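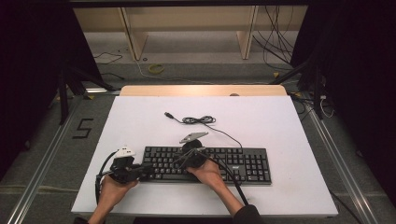 A reader in Bunudach wrote in after the last issue to say that I'd been far too kind to online seed swaps, and that the only way to get decent beans is to stand in a cold hall and rummage for them. Fair enough! I do love a good rummage. But I've been swapping by post and by email for 8 years now and I've had some real treasures out of it, so let me stick up for it a bit.

The trick is to ask before you send. My first spring I posted off a fat envelope of mixed squash to a complete stranger and got back a packet marked "red, tall?" with nothing else on it (they were sweet peas, and they were pink). These days I write a short message first – what it is, the year I saved it, what else was growing nearby – and most people answer in kind. Squash I won't swap at all any more unless it was pollinated by hand. I've eaten too many odd marrows.

Beans and tomatoes are the easy ones. I've got a climbing bean called Welano that came to me through the post and has done well on my windy side ever since, even in the summer we had no rain to speak of. It isn't in any catalogue I get. If you'd like some, I've made up 60 little packets, six beans in each, and they're yours for a stamped envelope. Please put your own address on it, in pen, as pencil rubs off in the sorting.

The swap list itself has grown to 273 varieties, which is lovely and also a bit of a headache for whoever types it up (me). I've put the lettuces under lettuce at last, after several of you complained about finding them under salad. Chard is still under beet. I'm not moving it.

One more thing while I think of it. If you had peppers from me last year labelled Oláh, a few of them have come up hot when they should be sweet. Nibble a corner before you put one in a sandwich, and do let me know which sort you got, as I'd like to mark the list properly before the next round goes out at the end of April.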